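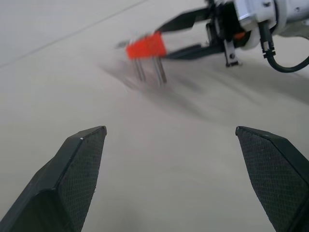 Grip pads for small parts with metal pins: knurled or smooth?

Posted by Clindamness

Our laboratory is comparing two sets of fingers for a two-arm bench system. The candidates are the Zisari knurled pad and the Brurnent smooth pad. The test part is a small plastic block with slender metal pins. One arm must hold the block steady while the other arm works beside it. We have completed 938 trials with the knurled pads and 800 with the smooth pads. Which measurements should be reported before a purchase is approved? We would also appreciate advice on wrist cameras, as the view from the second arm is often blurred during motion.

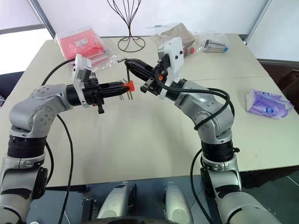 Replies

Bautista

Please report slip and rotation separately. A block may stay between the fingers and still turn several degrees, and a plain success rate will not show this. Use the same closing force for both pads, and record it. Run the longer tool, such as a hex key, as its own series.

With regard to the camera, shorten the exposure and add light before considering a different model. Have the arm pause for 2 seconds before each image used for alignment. Your trial counts should also be made equal.

Brurnent_user

We use the smooth ones and have had no complaints. Clean them often.

Bench Support Desk

We agree with the first reply. In addition, inspect the pads every 3 shifts and note any wear in the trial log. Both arms should run the same controller settings throughout the comparison.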